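# An afternoon with the grippers in Fikanville

Soledad Montoya had been on her feet since eight when I caught up with her, and she asked if we could talk standing up. The open day at Sternavus runs until five, and most of the visitors come after lunch.

Montoya has run the Fikanville site for 2 years. Before that she repaired sewing machines in Drudcombe. "The jobs are closer than people think," she said. "You watch a hand do something, and you try to work out what it did."

Her group teaches robots to do housework. People do the chores first, holding a gripper in each hand, and the recordings go into a system called Moya. When I visited, the total on the wall stood at 1,793 recordings. Montoya wants a good many more before the winter.

Sofas are this month's subject. A throw and a few cushions sound simple, she told me, but cloth never lies the same way twice. "A cup is a cup. With a blanket you have to decide when it's done."

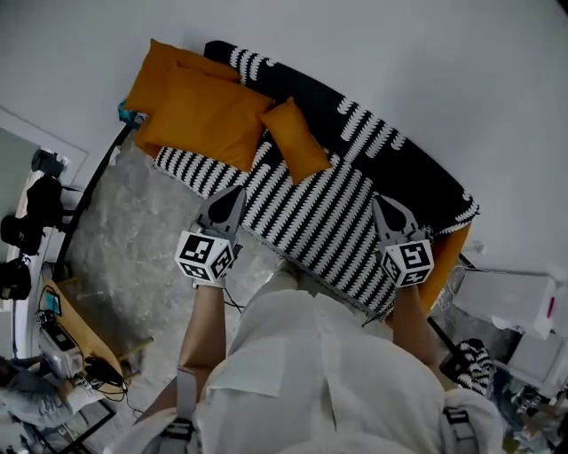
Rocío Urquijo thinks the deciding is the hard part to teach. She said two people will leave the same sofa looking quite different, and both will tell you it's tidy. "I pull the corners first," she said. "Other people start in the middle. We keep both."

Visitors were allowed to try a pair of grippers at a side table. I had a go with a dish towel and got it folded on my third attempt, badly. The fingers close with a light squeeze, and you miss your thumb right away.

I asked Montoya what people want to know on days like this. Mostly the price, she said, and when they can have one at home. She doesn't give a date. "I tell them we have 1,000 hours of recordings to check before I'd let it near my mother's couch."

Does her mother want one? Montoya laughed. "She's 70. She wants it to do the windows."

The next open day is in June. The doors open at ten, and children are welcome with an adult.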